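Section 2: Folding and storing team shirts
Sostska kit cupboard guide, revised May 22, 2018

Fold each shirt before it goes into an Eseck tub. Use a flat surface larger than the shirt itself. A padded bench will do.

1. Check the pockets of any shorts, then set the shorts aside. They go in a separate tub.

2. Lay the shirt down and smooth it from the collar outward. Straighten the seams by hand.

3. Turn one side in toward the middle. Keep the fold parallel to the side seam and press out any bunching along it.

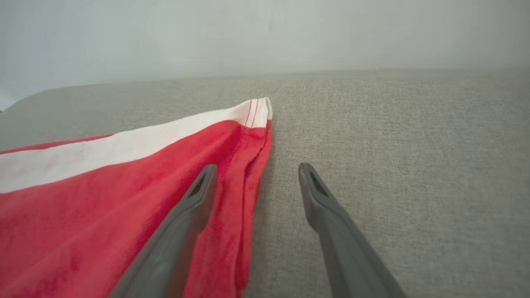

Elias Hakim asked whether the sleeves should be tucked before the side is turned in, as his always end up poking out the bottom. Either order is fine, provided the sleeve lies flat along the body.

4. Turn the other side in to match, then bring the hem up to the collar.

NOTE: Shirts with printed numbers are folded print side out. Do not iron over the print. 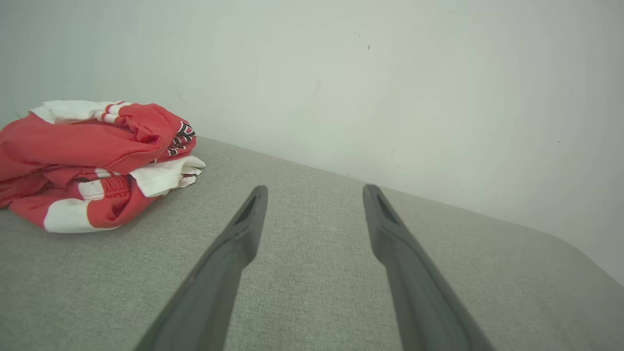

Colours are kept apart in the cupboard. Plain shirts go on the top shelf and anything two-toned goes below. A red and white shirt counts as two-toned, even when most of the white is folded out of sight.

5. If the fold has gone crooked, start again. Pick the shirt up by the hem, pull the hem straight - gently - and lay it back down.

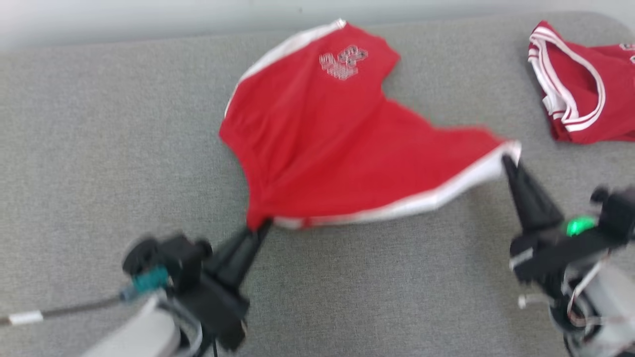
CAUTION: Do not pull on the collar or on a loose thread. Snip threads with scissors.

6. Stack the shirts with the folded edge facing out. Close the lid and write the size on the label.

Replacement lids: Cotar part 1775.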